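Trikik, week whatever

Quick one before bed. Got back to the bench at 9 tonight, meant to do half an hour, you can guess.

So — the PC build. For anyone new, Trikik is my attempt to get the arm to put an old desktop back together from bits. Case on its side, open, parts in the holder, arm does the rest. In theory. Drive, card and CPU all have their own spot in the holder now, which I reprinted over the weekend in grey becuase that was the spool on the machine. The CPU recess is finally square. First one was a trapezium, don't ask.

Memory is the bit I've been putting off. Long thin thing, long thin slot, hardly any slack either way. Barnabás Szénási reckoned I should slow the last part of the descent right down and stop trusting my taught points, so that's what I did. Dropped the approach speed to 30 per cent, then slower again for the last stretch. Boring to watch. Much less swearing.

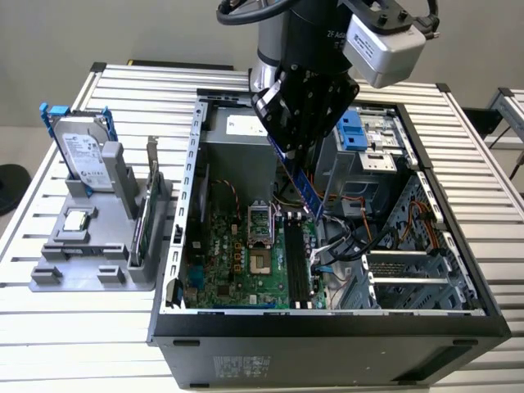 RAM on its way down to the slots, CPU still waiting in the holder.

Things I changed since the last post:

New jaw plates on the gripper. Old ones let the module tilt if it was picked up off centre.

Cable over the top of the arm instead of down the side. It kept snagging on the case.

Force limit. Was way too timid, it gave up the moment it touched anything. Up a bit at a time — still not happy with the number, will post it when I am.

Rewrote the pick routine. 600 lines down to something I can read.

Still to do: the CPU, which scares me. Socket lever is open and I'm leaving that part to my own fingers for now. Then the drive, rails and all. Annamalai wants to see the whole run by the end of November and I said yes like an idiot.

More on Friday if the kids sleep. Comments are open agian, the spam thing is fixed I think.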